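Flandmont Shared Workshop Community Help
Home > Projects and Builds > Grippers and Hand Tools

Hand-held gripper: yellow fingers lose their grip on folded knitwear

Posted by Samina Kiani
Status: Open
Tags: gripper, printed parts, soft goods, home build

I am building a hand-held parallel gripper at home, using the Grikari plans held in the workshop library. The housing was printed in black on the workshop machine and the two fingers were printed in yellow flexible filament. The purpose of the build is to record how a person picks up and sorts laundry, so that the same motions may later be repeated by the small arm on bench 2.

The tool performs acceptably with denim and other heavy cloth. It does not perform acceptably with knitwear or with thin printed cotton. The fingers close on the fold, the top layer is lifted, and the lower layers remain on the bed. On a sweater, the tips slide along the surface without taking hold at all. I have made the following changes so far:

Trigger spring replaced with the stiffer one from the spares drawer. No improvement on knitwear, and the hand tires sooner.
Finger tips wiped down with alcohol before each session. A slight improvement for the first few picks.
Closing travel checked against the drawing. Both fingers meet at the center line.

I would be grateful for advice on whether the fault lies in the finger geometry or in the material, and whether the fingers can be changed without reprinting the housing. I should also like to know how often other members replace their fingers. The current pair has completed 2,000 cycles.

3 replies

Tharushi Liyanage
Workshop member, Printing Group

The material should be considered first. Flexible filament leaves the printer with a smooth, slightly glazed surface where it has been in contact with the plate. If the gripping face was printed downward, that glazed surface is the one meeting the cloth. Members are advised to print the fingers on their side so that the layer lines run across the direction of pull. The lines then act as a fine tread.

Where a reprint is not convenient, the gripping face may be roughened with medium abrasive paper. Work across the finger only, and stop when the shine has gone. A thin strip of silicone sheet bonded to each tip is a further option. The adhesive should be flexible when cured, or the strip will lift at the first hard squeeze.

With regard to the top layer separating from the rest, this is a matter of approach angle. The fingers should enter from the side of the fold, with one finger below the whole item and one above. An approach from directly overhead will pinch whatever is uppermost. On a quilted bed cover the lower finger can be pressed into the padding, and this usually allows it to pass beneath the garment. The stiffer spring is not required for this work and I would recommend that the original be refitted.

As to service life, the Printing Group replaces flexible fingers at 3,000 cycles, or earlier if the slot begins to tear at either end. The housing need not be reprinted. Any finger made to the same root dimensions will fit.

Farah Teoh

Mine did the same. I put rubber thimbles over the tips and it was fine after that. Not tried on wool.

Imogen Kettle
Workshop member, Bench Projects

I concur with the greater part of the first reply and wish to add a note on geometry. The slot in each finger determines how far the face will bend around an object. A long slot gives a soft finger that wraps well and holds poorly when the item is thin. A short slot gives a firmer tip. For mixed laundry I would recommend shortening the slot at the tip end and leaving the root end unchanged.

My own unit is used on the same kind of task and has passed 4,000 cycles on its present fingers, which is beyond the interval given above. They were printed on their side and are inspected before each session. I would not suggest that others rely on this figure.
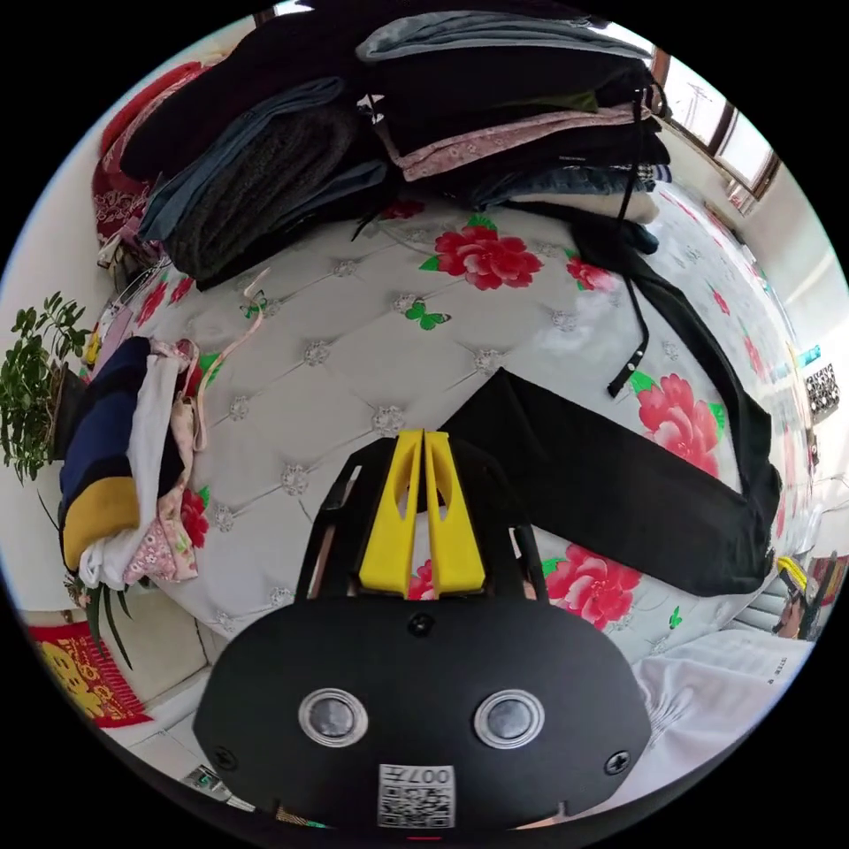

Gripper with yellow slotted fingers, at the bed with clothes for sorting.

Two further points may be of assistance. First, the housing screws should be checked at regular intervals. If the front face works loose, the fingers no longer close squarely, and the effect on thin cloth is much the same as that of a worn tip. Second, straps and cords should be sorted separately. They catch in the finger slots and can pull a finger off its seat.

A drawing of the shortened slot has been placed in the Grikari folder in the workshop library. Members who print from it are requested to record the filament and the print orientation on the sheet inside the folder cover.

Related topics
Choosing a trigger spring for hand-held tools
Bonding silicone to flexible filament
Booking the small arm on bench 2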